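Flindham Ridge Trail: pre-hike safety checklist, with comments

Checked 27 April 2021, trailhead to summit and back

I went through the official safety sheet line by line on the trail itself, because the sheet reads as if it was written at a desk. My comments follow each item.

1. Trailhead sign and map board
Result: pass, barely
The map is readable. It gives the climb as 3000 feet, and I have my doubts. My watch gave a lower figure on the way up and a different one on the way down, so take your pick.

2. Parking and road access
Result: pass
There are 16 marked spaces. The website says "ample parking." Come early or plan to walk in from the road.

3. Footbridge at Gökçe Creek
Result: needs work
Handrail moves when you lean on it. Two deck boards flex. A notice says the bridge was inspected in February, and I would like to know what they looked at. One person at a time, please.

4. Switchbacks, lower section
Result: pass
Good footing, decent drainage. No complaints, which surprised me.

5. Switchbacks, upper section
Result: fail
Loose gravel on the outside edge of nearly every turn. The sheet calls this stretch "suitable for all abilities." I would not bring small kids up here, and I would not start it in the dark without a headlamp and a spare.
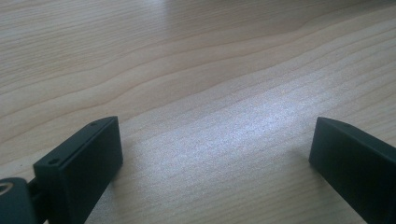 Is there water anywhere on the trail?

Only at the creek, and it needs to be filtered or boiled. The tap shown on the Umotness visitor map was shut off when I tried it, so carry everything you plan to drink.

6. Trail markers
Result: partial
Post 52 is missing and its neighbor points into the brush. Anyone following the posts alone will lose the path for a few minutes. Download a map before you go.

7. Cell coverage
Result: fail
The sheet promises signal at the halfway bench. I got none there and one bar on top. Do not count on calling for help.

8. Emergency shelter
Result: pass with comments
Roof is sound, door closes. The first aid box is locked with a code, and the code, 1403, is printed on a card inside the shelter. Fine, but then why lock it? Bandages were in date. No foil blanket.

9. Summit area
Result: pass
Plenty of room to sit well back from the drop. Windy. The view is good, though I would not call it "unmatched."

10. Misix trail alert app
Result: not convinced
Showed the whole route as clear, including the section with the missing post. Use it for the weather if you like.

Overall: fine for fit adults in dry conditions with boots, layers and a paper map. Items 3, 5 and 6 have been reported to the trail office. I will recheck the bridge on my next visit and change the result if the handrail has been fixed.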